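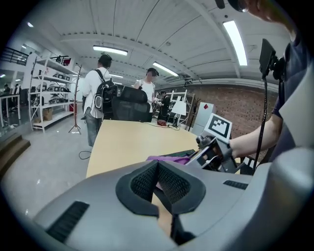

*Blue shirt, gray collar, tan table.*

So my aunt Valquíria Holanda calls me on a Thursday and says she's bought a parrot. She's seventy-four, she lives on the fourth floor in Beltley, and she's allergic to feathers (she says this was a phase).

"What kind?" I asked.

"Green," she said.

I drove over after work with a bag of sunflower seeds and a speech all ready to go, and I got as far as the kitchen before the bird said, very clearly, "Gosteck, your soup." And my aunt laughed so hard she had to hold on to the stove!

The man who sold it to her had thrown in the cage and a blanket, all for 200 dollars, and told her its last owner was a widow up in Godoy. There was no Gosteck that he knew of. But the bird knew him. All evening it was Gosteck this and Gosteck that, take your boots off, shut the window, Gosteck, it's March. Sometimes it did a cough after, a man's cough, kind of deep and put-upon, and then the sound of a spoon in a bowl.

I thought it was creepy. My aunt thought it was the best company she'd had in years. She started answering. "He's coming," she'd say, buttering her toast, "he's just getting his boots off." By my second visit she was setting out a bowl.

"You know you're feeding soup to a man who isn't there," I told her.

"It's cabbage," she said. "He doesn't mind."

Well, I sat down in front of it, mostly to make a point. The bird sidled along its perch (she'd named it Bruka by then) and looked me over with one orange eye for what felt like almost an hour. I picked up the spoon. I'd had a cold all week, and I coughed.

"There you are," said Bruka, and tucked her head under her wing and went to sleep.

My aunt passed me the bread. I still had my boots on, so I reached down and started on the laces.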